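Nodon Retreat House to Reopen in February With Longer Silent Weekends

The retreat house at Nodon will take guests again in February after being closed through the fall and early winter, the board that runs it said Tuesday. The first weekend back will be a silent retreat, and registration for it is already open.

Nodon has offered weekend retreats to parishes in the area for decades. It shut in September when the boiler failed an inspection and the kitchen wiring was found to need replacing at the same time. Groups that had booked for the fall were moved to other dates or given their deposits back.

The house has 17 guest rooms, four more than before the work began. The 13 existing rooms are on the second floor and keep their old numbers. The new ones are on the ground floor, in what used to be the library wing, and were laid out for guests who can't manage stairs. The books have gone to the hallway outside the chapel and to a smaller reading room facing the orchard.

Money for the project came mostly from a bequest, with the rest raised through an appeal to former guests. The appeal drew 582 gifts, many of them under $50, according to the board's newsletter. A fall supper at the Wavside parish hall added some $2,000, which paid for mattresses.

The program for the spring has changed more than the building has. Silent weekends used to begin after supper on Friday and end with Mass on Sunday morning. They will now begin at noon on Friday and run through Sunday supper. The board said guests had asked for this on comment cards year after year. A common complaint was that people had just begun to settle down when it was time to strip the beds and drive home.

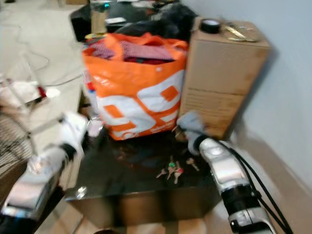 Meals during the silent weekends will be taken without talking, as before, with a reading at lunch. Guests may meet with a spiritual director once a day for half an hour. Phones are left at the front desk on arrival, and the desk will take emergency messages at any hour. The chapel stays open all night.

Other weekends in the spring are not silent. One in March is for people who have lost a husband or wife in the past three years, and another, in April, is for couples. A day program on praying with the Psalms will be held once a month on a Saturday, with lunch included. That program was started at Wavside two years ago and outgrew the room there.

The couples' weekend will use the Clanurel materials, a set of talks and written exercises on listening, resentment and forgiveness. Several parishes in the area have used them for marriage preparation. The Nodon version is meant for couples who have been married a while, and much of the time is spent apart, writing, before husband and wife come back together to read what the other has put down. There is no group sharing unless a couple wants it.

Fees have gone up for the first time in six years. The board did not give the full schedule on Tuesday but said the silent weekend would cost more than it used to on account of the two additional meals. Help is available for anyone who can't pay the full amount, and the form for it is one page. Requests are read by the house director only and are not passed on to parishes.

Heating and kitchen work was done by Van Wijk, a local contractor. The kitchen passed its final inspection in January. Painting in the ground-floor hallway is still going on, and the parking lot will not be repaved until the weather warms up, so guests in February are asked to use the gravel lot behind the chapel and to come in by the side door.

A blessing of the new rooms is planned for the Sunday before the first retreat, after the 10:30 Mass. It is open to the public, and coffee will be served in the dining room. Visitors can walk through the ground floor until 2 p.m., when the house closes to get ready for guests.

Registration forms are at the back of the church at Wavside and at the Nodon front desk, weekdays from 9 a.m. to 3 p.m. Parish groups that lost a date in the fall have first choice of the open weekends in May and June.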